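Writing Historical Fiction for Middle Grade Readers
Unit 5 notes – the child's-eye view
Instructor: Bohumila Trnka

Housekeeping first. Chapter drafts go in the folder before class, not during. If you missed last time get the Nornley worksheet from somebody who was there, I'm out of copies.

Where we left off: how much history can a young reader carry in one chapter. Most of you said one big fact. I'd go with that. One big fact, and the small stuff rides along in the furniture, the food, the shoes.

Child's-eye view

Kid in 1915 doesn't know it's 1915 in the way we know it. Knows the bread is gray now. Knows father's coat went to the uncle. Doesn't know the name of the treaty and would not care. So cut the treaty. If you need it, let an adult say it badly, half heard through a door.

Height matters. Literally. What's at the height of a ten year old: door handles, table edges, horse's knees, belt buckles, the undersides of things. Go through your draft and mark every place your narrator sees something only a tall person would notice. Several people last week had children looking down at the tops of hats.

Floors. Children live on floors, adults walk over them. A floor in a novel tells you money, season, who cleans and who doesn't. Rushes, boards, tile, dirt. Do the modern version first, it's easier – go home and look at one square yard of your own.
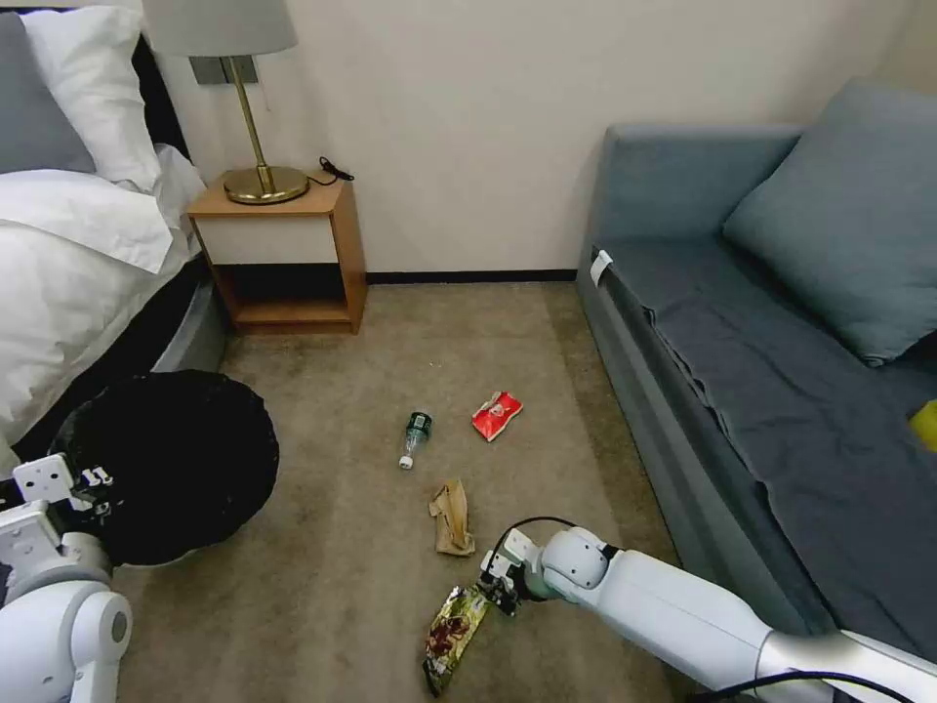

Floor exercise, modern room: carpet, four bits of litter.

Write eight lines on a square yard like that, present day. Then move it back a hundred years and see what survives. The wrapper doesn't. What would a child drop, in a house where nothing comes wrapped? Nutshell, string, candle end. A plum stone works nicely. You'll find you have to look things up, and thats the point of the exercise.

Reading: The Fuvness Ferry, chapter 2

The girl (Prins, always called by her last name, even by her mother) waits at the landing from dark until the first boat. That's the entire plot of the chapter. Look at how the war gets in:
– the ferryman has been replaced by his wife, no comment on it
– the lamp is painted over on one side
– she counts the passengers off and the number is wrong

She gets to 89 and stops. The author never tells us what number she wanted. Discuss. Some of you will hate this. I did the first time.

Compare with the opening of Stavwood, where we get a full page on the occupation before anyone has a name. Written for the same age group. Which one would you have kept reading at eleven? Don't be polite about it.

Dialog

Short. No "thee" unless you've earned it. Plain modern English with the slang taken out reads as period to most kids. Watch for "okay" and watch for "process" as a feeling verb. Also avoid the reverse, the stable boy who talks like a bishop.

Names: check they were in use. Parish lists, school registers, ship manifests. One odd name per book, two at most.

Deaths

People die in these books. Animals too, and you'll get more letters about the animal. Keep it on the page, keep it brief, let somebody have to go feed the chickens afterward. Don't have the wise grandparent explain grief. We'll do a whole session on this in October so save the arguments.

Author's note at the back

Two pages max. Say what you made up. Say what you moved. If a real event got shifted by a season to fit your plot, own up to it there, teachers read that page and so do the sharper kids.

For next time
Revise your opening scene from lower down, 5 pages max.
Bring the floor exercise, both versions, handwriting is fine.
Read The Fuvness Ferry through the end of part one – we're starting with the barn scene, so get at leat that far.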